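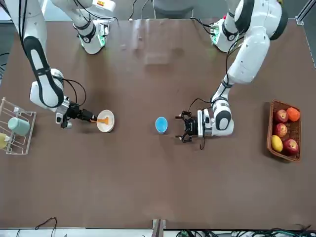 Section 5. Entering care wishes

The Care Wishes section of Flarmont holds what a person wants done, and not done, if they become too sick to speak for themselves. Complete it after the Contacts section and before you print anything. Many families begin with the hospital questions and get stuck there, so the program opens on the Meals and Fluids page, which most people find easier to talk over. Food taken by mouth, with a spoon and a round bowl, goes under Eating. Tube feeding has its own entry under Treatments. An answer in one does not fill in the other.

Before you start

You need the person's own login, or a login with Helper rights. A Helper can type answers but cannot approve them. Have the names and phone numbers of the first and second health care agent at hand. If there is an older paper directive, keep it next to you.

Caution: Flarmont does not check your answers against state law. The number of witnesses, and whether a notary is required, depends on where the person lives. Ask the clinic or an attorney if you are not sure.

To enter the wishes

1. Open the person's record and select Care Wishes. If the tab is gray, the Contacts section is not complete.

2. Select Meals and Fluids. Under Eating, choose Offer always, Offer if awake, or Comfort only. Foods the person likes or refuses can be typed in the box underneath. This box prints exactly as typed, including spelling mistakes.

3. Select Treatments. Answer each line with Yes, No, Trial, or My agent decides. For Trial, enter a length in days. The program will not accept a blank or a zero. It suggests 7, but any whole number can be entered.

4. Select Place of Care. Rank the places in order of preference. You can leave a place unranked, and it will be left off the printed form.

5. Select Agents. Confirm the first agent and the second agent. The same person cannot be both.

6. Select Review. Read every page aloud with the person if they are able to listen. Changes made here are saved at once.

7. The person now logs in and selects Approve. The status line changes from Draft to Ready to sign.

Note: A record that says Ready to sign is still unsigned. Hospitals will treat it as a draft until the printed copy has been signed and witnessed.

Adding the signed copy

1. Print the form from Review. Use single-sided paper.

2. Sign in front of the witnesses. Do not let either agent act as a witness, even where your state permits it. The clinics on the Bestotau network send those forms back.

3. Scan every page, including the blank back page if someone has written on it, and save the scan as one PDF.

4. Select Attach Signed Copy and choose the file. The status line changes to Signed.

Caution: Editing any answer after this step returns the record to Draft. The earlier signed copy stays in History and is marked Replaced. Tell the agents and the doctor's office, who may still have the old pages.

If something goes wrong

Approve is missing: You are logged in as a Helper. Log out and have the person log in.

"Agent not confirmed": The agent has not answered the e-mail invitation. Invitations expire after 5 days. Select Send again on the Agents page.

The scan will not attach: The file is too large, or it has a password. Remove the password and scan in black and white.

The person can no longer approve: Do not use their login for them. Leave the record as a draft, print it, and give it to the agent named on the last signed form.

Section text revised by Floor Desmet, Aug 14, 2021. Sharing a signed record with a clinic is covered in the next section.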